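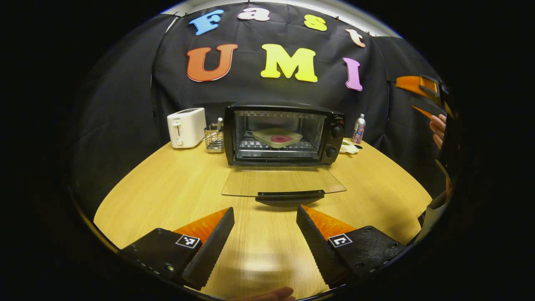 Rubber coming loose at the edge after 2 weeks, reglue or replace?

Posted by Fengying Liao, 3rd January

I bought a Skusta allround blade in December and had the club shop put the rubbers on. The forehand side is fine. The backhand side has started lifting at the top, near the tip, for a length of two or three fingers. I can slide a fingernail under it. It makes a dull sound when the ball hits there.

The rubber itself still grips well and I would like to keep it. I play twice a week, mostly doubles. The blade was not sealed before gluing as far as I know. It weighs 167 grams with both rubbers on, if that matters.

Can I put some glue under the loose part and press it down, or does the whole sheet have to come off? And will any glue do? I have a bottle of ordinary white school glue at home.

Kasten
Tape the edge. Edge tape holds it down. I have played a whole season like that.

Seltness
Edge tape will stop it getting worse for a while but it does not stick the rubber to the wood, so the dull spot stays. You have two choices.

Patch it: lift the loose part gently, do not pull it further than it wants to go. Put a thin coat of water-based table tennis glue on the wood and on the sponge with a small brush or a strip of card. Leave it until the white glue has gone completely clear on both sides. Then press the rubber down from the middle toward the edge and leave it under a few heavy books overnight.

Redo it: peel the sheet off slowly, starting at one side near the handle and going across the grain at an angle. Pulling straight along the grain can take splinters with it, and on an unsealed blade this happens easily. Rub the old glue off the sponge with your fingertips — it comes away in rolls. Then give the sponge 2 thin coats and the blade one, letting each dry clear, and roll the rubber on from the handle end. A rolling pin or a glass bottle works.

With only a small part loose I would patch first. If it lifts again, take the whole thing off and seal the blade before you glue.

Leave the school glue in the drawer. It dries stiff, and it can be hard to get off the sponge later. Superglue and contact glue from the hardware store are worse.

Muchen Liao
Agree with most of the above. A few things to add.

Check the tip for a knock. If the wood is dented or a bit of the top ply is raised, the rubber will keep lifting in the same place. Sand it lightly with fine paper, 3 or 4 strokes, and wipe off the dust before any glue goes on.

Also look at where you keep the bat. Mine lifted on the same side every winter until I stopped leaving the case in the car overnight. Going back and forth between cold and warm is hard on the glue.

If the shop did the job only 2 weeks ago, take it back and ask. The one at Clerkmont reglued mine for nothing and it took them an afternoon. Do that before you open it up yourself, they may not want to touch it afterward.

Reply from Fengying Liao
Thanks. There is a small dent at the tip, I must have hit the table. I will ask the shop first and patch it if they say no.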